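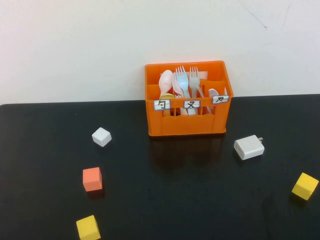

Besteckkasten mit beschrifteten Fächern, Holzwürfel und Steckernetzteil auf schwarzer Arbeitsfläche

Der Ternstead-Tischversuch ist ein Verfahren zum Vergleich von Greifern für Roboterarme kleiner Traglast. Geprüft wird, wie zuverlässig ein Greifer leichte Alltagsgegenstände aufnimmt, ausrichtet und in einem vorgegebenen Fach ablegt. Das Verfahren wurde von Dariusz Kalinowski und Reet Pētersons ausgearbeitet und am 19. Februar 2020 in einer ersten Fassung veröffentlicht. Eine überarbeitete Fassung mit geänderter Fehlerklassifikation folgte im Dezember desselben Jahres.

Aufbau

Die Arbeitsfläche ist schwarz und schwach spiegelnd, den Hintergrund bildet eine weiße Wand. Die Spiegelung ist beabsichtigt: Sie stört die Tiefenschätzung vieler Stereokameras und macht Unterschiede zwischen Kamerasystemen sichtbar, die auf matten Unterlagen verborgen bleiben. Am hinteren Rand der Fläche steht ein Besteckkasten aus orangem Kunststoff mit durchbrochener Vorderseite. Seine Fächer tragen handschriftliche chinesische Schriftzeichen für Löffel (勺), Gabel (叉) und Messer (刀). Die Zuordnung kann der Steuerung fest vorgegeben oder von ihr aus dem Kamerabild gelesen werden - beide Betriebsarten werden getrennt gewertet.

Als Greifobjekte dienen Einwegbesteck aus Kunststoff, kleine Holzwürfel und ein weißes Steckernetzteil. Das Besteck steht mit den Griffen nach unten im Kasten. Die Würfel liegen in unterschiedlicher Drehlage auf der Fläche und dienen der Kalibrierung sowie als Hindernisse. Das Netzteil gilt wegen der abstehenden Kontaktstifte und der glatten Oberfläche als schwierigstes Einzelobjekt.

Durchführung

Ein Durchgang umfasst 30 Greifvorgänge. Zwischen zwei Durchgängen wird die Lage der Würfel und des Netzteils verändert, der Kasten bleibt an seinem Platz. Für jeden Greifer sind 10 Durchgänge vorgesehen. Arm, Kamera und Steuerung dürfen innerhalb einer Vergleichsreihe nicht gewechselt werden. Die Backen werden vor jeder Reihe mit Isopropanol gereinigt. Ein Griff gilt als gelungen, wenn das Objekt 2 Sekunden gehalten und anschließend ohne Berührung der Nachbarobjekte abgelegt wird.

Fehler werden nach vier Klassen erfasst: Fehlgriff, Verlust während der Bewegung, falsches Fach und Kollision mit dem Kastenrand. Verschiebt der Arm den Kasten, wird der Durchgang abgebrochen und als ungültig geführt.

Vergleichsreihen

Die erste veröffentlichte Reihe stellte den Parallelgreifer Drokard dem Sauggreifer Vandero gegenüber. Der Parallelgreifer erzielte beim Besteck die besseren Ergebnisse, benötigte aber für eng stehende Gabeln schmalere Backen als die serienmäßigen. Der Sauggreifer fasste die Würfel sicher und versagte an Gabelzinken und Löffelrändern nahezu vollständig. Jarosław Pawłowska ergänzte später eine Reihe mit dem adaptiven Dreifingergreifer Laizer, dessen Finger bei den mittleren Fächern häufig an der Trennwand anstießen.

Kritik

Mieczysław Zieliński bemängelte, dass die Nachgiebigkeit von Kunststoffbesteck je nach Charge schwankt und Ergebnisse verschiedener Labore daher nur bedingt vergleichbar sind. Bożena Kalinowski wies darauf hin, dass der Versuch keine Aussage über den Verschleiß der Backen erlaubt; hierfür seien mindestens 1000 Greifvorgänge ohne Backenwechsel erforderlich. Die überarbeitete Fassung empfiehlt, die Besteckcharge im Protokoll anzugeben. Eine Verschleißprüfung enthält sie nicht.

Siehe auch: Parallelgreifer, Sauggreifer, Griff in die Kiste, Hand-Auge-Kalibrierung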